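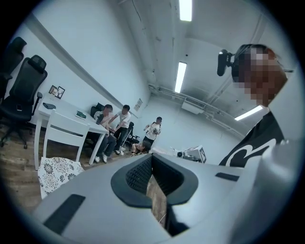
Leaning in for a closer look, with the floor just visible through the slot.

Questions parents ask me

I'm Doaa Ouazzani and I run the Stetine after-school and vacation club. I answer the same emails most evenings, so I've put the usual ones on one page. If yours isn't on it, write to me anyway, I like hearing from you!

What ages do you take?

Kindergarten through fifth grade. We did try sixth graders for a while and they were lovely, but they wanted their own corner and their own music, and we don't have the space for it. If your child is moving up to middle school they can stay with us until the end of that summer.

How do I get a place?

Fill in the form at the front desk or ask me to email it to you. There's a registration fee of 50 dollars per family (per family, so brothers and sisters come in on the same fee). It doesn't come back to you if you change your mind, but it does carry over if you need to move your start month.

Is there a waiting list?

For the afternoons, yes, nearly always. For mornings before school, hardly ever. Families often start with mornings and get moved across when an afternoon spot opens up. I go strictly by the date on your form, apart from siblings of kids who already come, who go first.

Who picks my child up from school?

If they're at Benmoussa Elementary, we walk over and meet them at the side gate on Arkodari Street. Kindergartners get collected from their classroom door. For any other school you'd need to arrange the bus, and we'll meet it out front. Please tell the school office as well as us. I can't stress this enough, they won't let a child go with us on my word alone.

What if my child isn't coming that day?

Text the club phone before 2 p.m. and put your child's full name in the message. "She's sick today, sorry!" from a number I don't recognize sends me running through the whole list. If we get to the gate and a child isn't there, we call you, then your second contact, then the school.

Do you feed them?

A snack, yes. Fruit, crackers, cheese, something warm when the weather turns. It isn't dinner, and some children will tell you very convincingly that they've had nothing at all. We're nut free, so please check anything you send in, granola bars especially. During vacation weeks you'll need to pack a lunch and a water bottle.

Do they do homework?

There's a quiet table from 4 until 4:45 and Houshang Moradi sits at it. He'll help with reading and math and he's endlessly patient about fractions. We don't make anyone do homework, though. If you want your child to finish it before they play, tell us and tell them, preferably in the same conversation.

What should they wear?

Clothes you don't mind seeing again with paint on them. We go outside in most weather, so a coat with a hood and shoes they can run in. Rain boots can live here on the rack if you write a name inside. Both boots!

My child cries at drop-off. Should I stay?

Stay a few minutes if it helps, say a proper goodbye, and go. Sneaking out tends to make the next day harder. I'll text you once they've settled in, and if they haven't settled I'll text you that too. Some children take a day and some take until February, and I've had both kinds in the same family.

What time do you close?

6 p.m. on the dot. If you're stuck in traffic, call. The first late pickup is on me, and after that there's a charge for each quarter hour, which goes to whoever stayed behind.

Can someone else collect my child?

Yes, if they're on your pickup list. They'll need to show ID the first time, grandparents included (sorry, grandparents). You can add a person through the Bitance app or by sending me a note in writing. I can't add anyone over the phone.

Can they bring toys from home?

One small thing for comfort is fine. Trading cards cause more tears than anything else I've seen in this job, so please leave those at home. Same for tablets and phones, which stay in the backpack until pickup.

How do I reach you?

The club phone is extension 2211 through the school switchboard, and I'm at the desk from 1 p.m. Email is better for anything about billing.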